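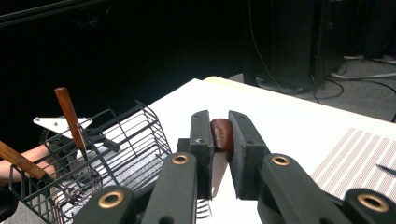

Most kitchen knives go blunt in storage and washing up, well before they get much use on food. An edge that knocks against spoons in a drawer will fold over in a week or two, and then people blame the steel. Wooden handles need looking after as well. A rounded reddish-brown wooden handle like the one on this knife will last for decades if it is kept out of the dishwasher and oiled a couple of times a year, and will crack in one winter if it isn't. The notes below cover sharpening, cleaning, handles and storage for ordinary household knives. None of it calls for expensive gear.

Know when a knife is blunt

Slice a ripe tomato without pressing down. If the blade skates over the skin, it needs work. Paper tests are popular but they mostly tell you about nicks. An onion is a fair test too: a sharp knife goes through the outer layers quietly, and a blunt one crunches.

Look along the edge under a bright lamp. A sharp edge doesn't reflect. Any spot that shows as a small bright line is either rolled or chipped. Rolled spots come back with a honing steel. Chips need a stone.

Honing

A honing steel straightens the edge and takes off very little metal. Stand the steel upright on a folded tea towel, tip down, and draw the knife down and towards you from heel to point. Alternate sides, five or six strokes each. Keep the pressure light, no more than the weight of the knife and your hand. Speed is for television.

If honing makes no difference, stop honing and sharpen.

Sharpening on a stone

A double-sided water stone, medium on one face and fine on the other, does everything a home kitchen wants. Soak it until the bubbles stop, unless the maker says it is a splash-and-go type. Set it on a damp cloth so it can't slide.

Hold the blade at a low angle and keep it there. Beginners tend to lift the spine as they go, and that rounds the edge. A trick I had from Rogério Sampaio years ago was to colour the bevel with a black marker before starting. After a few passes, check where the ink has gone. If it is only off the very edge, you are too steep. If it is off the shoulder and still there at the edge, you are too flat.

Work one side until you can feel a faint burr along the whole of the other side. Feel for it by brushing your thumb away from the edge, never along it. Then swap sides. Once you have a burr both ways, move to the fine face and use lighter and lighter strokes. Finish with a few passes on the back of an old leather belt or a piece of plain cardboard.

Stones wear hollow in the middle. Rub yours flat now and then on a sheet of wet-and-dry paper stuck to a piece of glass or a spare floor tile. Rinse the grey slurry off afterwards, and don't let it go down the sink in clumps.

Pull-through sharpeners are fine for cheap paring knives. I wouldn't put a good carving knife through one.

Washing and drying

Wash by hand in warm soapy water as soon as you have finished with the knife. Wipe from the spine side. Never leave a knife in a sink full of suds where someone else will put a hand in.

Dry it straight away, including where the blade meets the handle. Water sits in that join and does more damage than anything on the blade itself. Standing a knife handle-up in the cutlery drainer looks tidy but it runs water onto the tip and blunts it against the plastic.

Lemon, tomato and pineapple will mark carbon steel in minutes. A grey or bluish patina is harmless and even protects the metal. Orange rust is another matter and should come off the same day.

Getting rust and stains off

Mix bicarb soda with a few drops of water to make a paste. Rub it on with a wine cork, working along the blade and away from the edge. For stubborn spots, try a cut potato dipped in bicarb, or the finest grade of steel wool with a drop of oil. Rinse, dry, then wipe the blade with a little food-grade mineral oil. Olive oil goes sticky and smells after a month, so leave it for the salad.

Bleach pits steel. Keep it away from knives altogether.

Looking after wooden handles

A dry handle looks pale and feels slightly furry. If yours does, wait until it is completely dry and rub it down with fine sandpaper, going with the grain — 400 grit is plenty. Wipe off the dust.

Put on a thin coat of raw linseed oil or food-grade mineral oil with a scrap of old T-shirt. Leave it for twenty minutes and wipe off whatever hasn't soaked in. Do this again the next day. Linseed takes several days to cure properly, so keep the knife out of use until it no longer feels tacky. Spread any linseed rags flat outside to dry before throwing them out. Bundled up in a bin they can heat up and catch fire.

Beeswax over the top gives a nicer grip. Warm a small amount between your fingers, rub it in and buff.

Loose rivets can sometimes be tightened with gentle taps of a hammer, with the opposite rivet head resting on something solid. Tape the blade up in cardboard first. Fine cracks can be filled with a runny epoxy and sanded back. Once a crack reaches from one rivet to the next, the handle needs replacing.

Kelly Conceição wrote in after the last version of this page to ask about handles that have gone black near the blade. That is usually water getting in and reacting with the tang. Sanding helps the look. Stopping it means sealing the join with a little epoxy or wax after the wood has dried out for a week in a warm room, well away from the heater.

Storage

A magnetic rack is the easiest on the edge if you put the spine against it first and roll the blade flat. Take it off the same way. Mount it well back from the front of the bench and out of reach of children.

Slotted blocks are all right so long as the knives go in dry. Tip the block upside down over the sink every few months and knock out the crumbs. If the slots are vertical, rest the knife on its spine as it slides in.

For a drawer, make sleeves from cereal-box cardboard. Fold a strip around the blade, tape the open edge and the end, and write the name of the knife on it. They last a year or so.

Boards

Wood and soft plastic are kind to an edge. Glass, marble, ceramic plates and steel benches will ruin it in a single meal. Use the spine of the knife, or a dough scraper, to push chopped food off the board. Scraping with the edge is a hard habit to break but worth the effort.

Getting rid of old knives

Wrap the blade in several layers of newspaper, tape it well and write KNIFE on the outside before it goes in the rubbish. Op shops often won't take them, so ring first. A worn-down blade can have a second life in the shed for opening bags of potting mix and cutting twine.

Page updated November 30, 2020. The section on linseed rags was added at the request of Samran Srisuk.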